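Home | Club | Workshop tips | Competition | Archive | Contact

Keeping a small room ready for gripper practice

Tips from the Clivness student robotics club
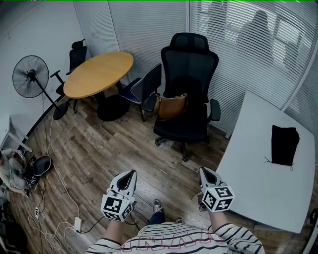
In August our club moved from the big workshop to a small office, and in the first weeks we lost more time to the room than to the programming. Our task for the Kosov competition is tidying: the students show it many times with hand-held grippers, and later the arm must learn from these recordings. For this we need 700 good recordings. On 28 October 2018 we had 452, so there is still work to do. I have collected what helped us, in case another school club begins in the same way.

Cables

Cables on the floor are the first thing to look after. Before anyone takes the grippers, walk the path you will use and push every cable to the wall side of it. A power strip should lie where no foot will come. If a cable must cross the path, tape it along its full length, not only at the two ends, because the middle part rises and catches the toe of the shoe. We use cloth tape. Paper tape leaves small pieces on the floor which are very tiresome to remove.

For the cable of the gripper itself, leave enough length that you can stretch your arm fully, and then one hand more. A loop fixed loosely at the elbow with a strip of hook-and-loop keeps it from hanging on chair arms.

Chairs

Office chairs on wheels move when you touch them, even a little. If the chair belongs to the exercise, put a small mark of tape on the floor at two of its wheels and return it to this mark after each round. If it does not belong, push it under a table before you begin. Benedek Fekete found that a folded towel under the wheels also holds a chair quite well, but you must remember to take it away in the evening.

Markers

The printed squares on the cubes must stay clean and flat. Wipe them with a dry soft cloth before the session. Do not use window cleaner; on our first set, which was printed at home, the black ink spread and we had to print 17 faces again. When you glue a new face, press it under a book for one night. Hold the gripper by the handle also when you only carry it across the room, so that your fingers do not leave grease on the print.

Light and blinds

Close the blinds to the same position every time, and write this position on a paper next to the door. Strips of sun on the floor move during the afternoon, and our Trarkel software did not like this at all.

Jaws

Crumbs and dust collect inside the jaws. An old toothbrush, dry, is the best tool. If the jaws become stiff, first look for a hair or a thread before you think about oil. We never oil them now.

Resting

Arms become tired sooner than you expect. We change the person after 60 minutes, and in between everybody may put the grippers down on a table, never on the floor. Shoes should be closed and well tied.

The list of spare parts, with the screws for the Kocsis handle, hangs inside the cupboard door. Please write there when you take the last one.

Contact the club | Copyright Clivness student robotics club | Back to top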